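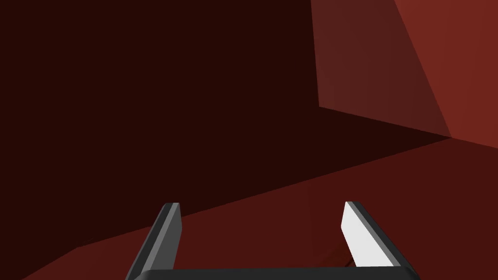
Wrist view, gripper open, Pondero kitchen scene.

Pondero is the simulation set used by the Gredholm robotics club for its manipulation project. It holds 148 episodes recorded by students in a rendered kitchen with a two-armed robot. Each episode has 2 wrist streams and a head stream, plus joint positions and gripper state.

Ayuba Arthur built the scene. Mohammed-Awal Ofori wrote the recorder and the export script. Last export: 28th March.
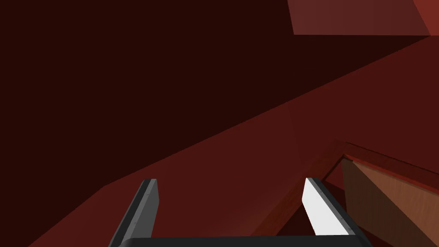 Can I train on the wrist streams alone?
The loader accepts any subset of streams, so list the ones you want in streams.txt and leave out the rest.

Episodes are split by operator. The five operators in the test folder do not appear in train. Please keep it that way if you add your own runs, and put 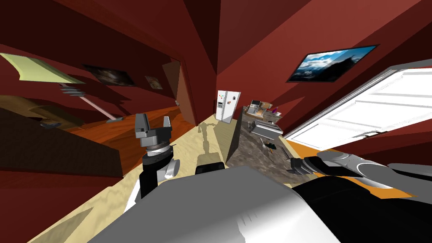
new episodes in the incoming folder first. Ayuba checks them against the joint limits before they are merged.

Known issues: gripper state lags the video by two steps in the older Tetuno exports. Wall colors are not randomized yet.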